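Last updated: 2020-11-20

Sokberg Teaching Gloves, reviewed after two rounds of collecting

We bought the Sokberg gloves in March to replace a pair of joysticks that everyone in the lab had learned to hate. The idea is easy to sell to a person with a budget. You put on the gloves, you move your hands, the robot moves its own, and every run is saved as an example for the model to learn from. The brochure calls this "natural." I have never in my life picked up a bowl the way these gloves want me to pick up a bowl.

Setup first. The Dewan recording software found the gloves on the second try, which is one try better than the joysticks ever managed. Calibration means standing with your arms out and your fingers spread until a bar fills up. It has to be repeated whenever you take the gloves off, so you learn to have your coffee beforehand.

Our first task was a single bowl on a table: reach, grasp, lift, set it back down inside the taped area. We wanted 200 good examples and got there, though the pile of bad ones was more than 100 by the end. Most of those were my fault. The fingers track well when they're apart and badly when they're close together, so a pinch that feels firm to you can reach the robot as a vague wave. After a while you start pinching like a stage magician, and the model dutifully learns to pinch like one too.

The wrist tracking is the best part. Slow turns come through cleanly, and there was very little drift over a long session. Fast turns are another matter, but if you're making fast turns next to ceramics you deserve what you get.

Comfort is fair. The gloves are warm, the wrist strap is stiff, and one size fits all of the people Sokberg measured, none of whom work with us. Holding both arms in the air gets old quickly. Plan on 2 operators and swap often. Tired people produce lazy grasps, and you won't notice until you play the recordings back.

The Oneck gloves we tried on loan were lighter and had better fingertips, but they lost the connection whenever I turned my back to the receiver. Gorkusard makes a cheaper set that I'd skip unless you enjoy email.

Saving and labeling could use work. There's a button for "keep" and a button for "discard," they're right beside each other, and there is no undo. I would pay extra for an undo.

Would I buy them again? Yes, with a shorter task list and a fan pointed at my face. Get the spare strap while you're ordering, as the shipping costs the same either way. 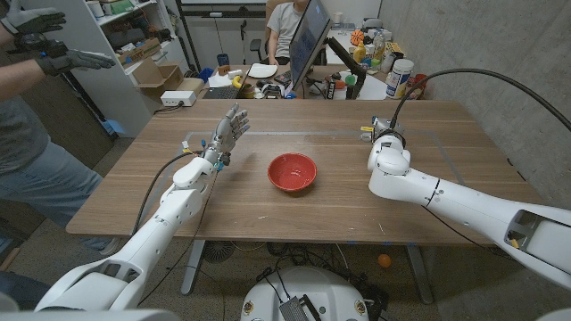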